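4.3 Self-reported care and the lifespan of household textiles

The claim that people would keep their clothes and linens longer if only they looked after them better has been repeated so often that it is seldom tested. Halász puts it at the center of his account of domestic waste, and the Raritstead survey was designed on the assumption that it is true. We are less sure. Of the 2493 households that returned the first questionnaire, 2339 also completed the second, and it is on this smaller group that the published link between care and lifespan rests. The households that dropped out were not followed up. If they were the ones who had moved, separated or cleared out a relative's home, they were also the ones most likely to have thrown things away, and their absence would flatter the result.

A second difficulty lies in the word "care" itself. The questionnaire asked how often an item was washed, whether the label was followed, and how it was stored. Respondents who gave high scores on all three were classed as careful. But a person who says she always follows the label may be telling us about her manners when filling in forms. Mengal, who interviewed 40 of the Raritstead households at home, found that several of those classed as careful could not say what the labels on their own sweaters asked for. She treats this as a minor problem of recall. We think it is more serious, because the care score is the only measure of behavior in the study, and the main result depends on it.

Knits and printed cottons were also pooled in one category, "soft furnishings and wear" (Figure 8). The two do not age in the same way. A printed sheet usually fades and thins in the middle, where people lie on it, while a knit pills, stretches or loses its shape at the edges. Owners judge the first kind of wear by eye and the second largely by feel. 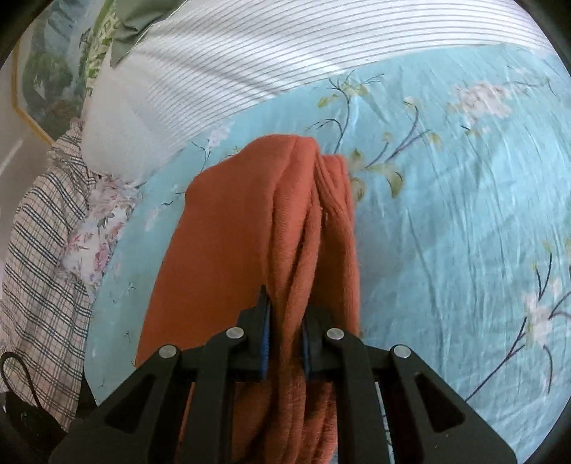
Figure 8. Folded orange knit on printed bedding. Both fall within the pooled category.

Pooling would matter little if the mix of items were the same in every home, but the Isonura subsample held far more bedding than the rest, and it is the Isonura subsample that shows the strongest effect. Sheets are replaced on a household's schedule, often when a bed is replaced or a guest is expected, and the state of the fabric may have little to do with it. When Arango and Carnine, the two smaller sites, are taken alone, the link between care and lifespan is weak enough that we would not want to build advice on it.

None of this shows that careful washing is useless. It may well help with wool. What the data cannot support is the step from there to a public campaign, and we return to the cost of such campaigns in Section 5.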